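Replacing a Memory Module in a Desktop Tower

These steps cover a standard desktop tower with the power supply mounted inside the case, next to the motherboard. They were written for the refurbishing bench at Stodadon and have been used on up to 34 machines a month at the Ornton shop.

Before you start

Shut the computer down, unplug the power cord and hold the power button in for a few seconds. Lay the tower on its side on a steady surface. Touch bare metal on the case before you pick up any part.

Write down the part number of the old module. Stodadon bin 522 holds desktop modules. Bin 803 is for laptops - those are shorter and will not fit.

Removing the old module

1. Take off the side cover.
2. Find the memory slots beside the processor. Move any loose cables out of the way.
3. Press the latches at the ends of the slot outward until the module lifts.
4. Hold the module by its edges and pull it straight up. Keep your fingers off the contacts.

Installing the new one

5. Line up the notch in the module with the key in the slot. If they don't match, turn the module around.
6. Push down evenly on both ends until the latches close.
7. Check the fan and drive cables - they are easy to bump loose.
8. Put the cover back, plug in the power and start the computer. Look at the memory total in the setup screen.

If the machine beeps and won't start, unplug it and reseat the module. Log failed modules on the Hepburn sheet before they go out for recycling.
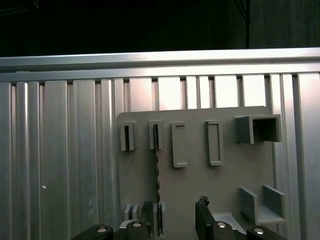
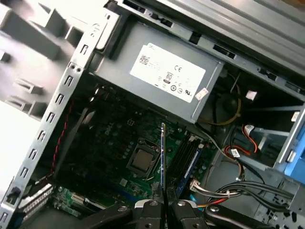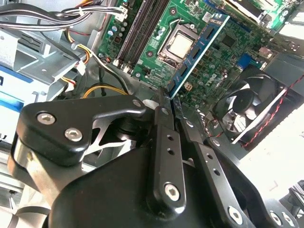 Last photo: blue memory module held edge-on over the motherboard, processor socket at left.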